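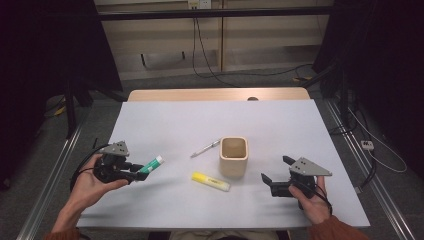 A pen, a yellow highlighter, a glue stick and a square ceramic cup.

Desk supplies are the small goods used for writing, marking, joining and storing paper in offices, schools and homes. The term usually covers pens, pencils, markers, adhesives and the cups or trays that hold them. Paper itself is counted separately in most trade lists.

In the town of Skultby, the making of desk supplies began with the Burkon works, which first produced pencil leads and later turned to felt tips. At its peak the works employed 323 people. Its catalog for schools listed 2,314 items, many of them the same product in another color or pack size. 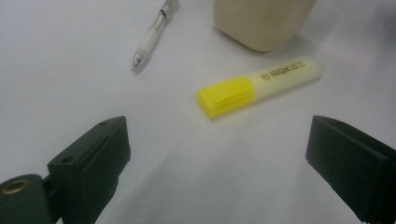 Highlighters came into the Burkon range after a merger with Gevov, a maker of inks. Most highlighter inks are water-based and contain a fluorescent dye - yellow remains the most common color, as it leaves little shadow on a photocopy. Fluorescent dyes fade in strong light, and archives generally advise against their use on records meant to be kept.

The Burkon catalogs are held in the Skultby town library.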